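Notebook, August. Crease recovery, cotton/poly twill, Flinetach finish

Saturday, 13:30. Second batch out of the conditioning room. 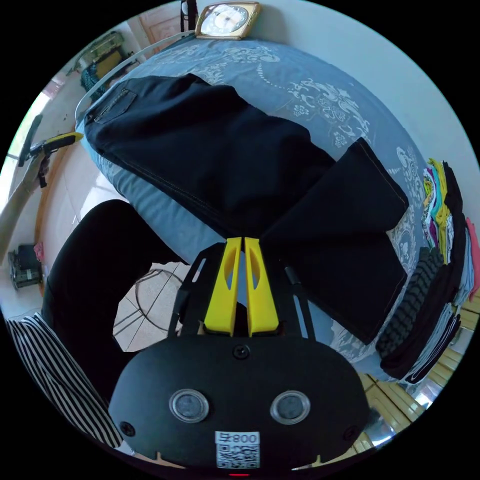 Does the finish still hold a pressed crease after 30 wash cycles?
On the Tedska cloth it does, with a small loss at the knee. The Kinsella cloth lost most of its crease by cycle 13 and was pulled from the series.

Setup same as last batch. Load 600 g per specimen, dwell 30 min, recovery read at 5 min. Warp and weft kept separate. Specimens cut clear of the selvage this time; the first batch had two strips too close to it and the readings scattered.

Tedska, warp: loss of 31 degrees against the unwashed control. Weft slightly better. No yellowing at the press line.

Flustent softener in the rinse lowers the reading on both cloths. Suspect it coats the resin, no proof yet. Next batch to be run without softener, all else equal.

Press thermostat drifts high after a long idle. Let it cycle twice before the first specimen.

To do: relabel the control strips, order blotting paper, recheck the balance. Kinsella offcuts are in the lower drawer, keep until the report is signed off.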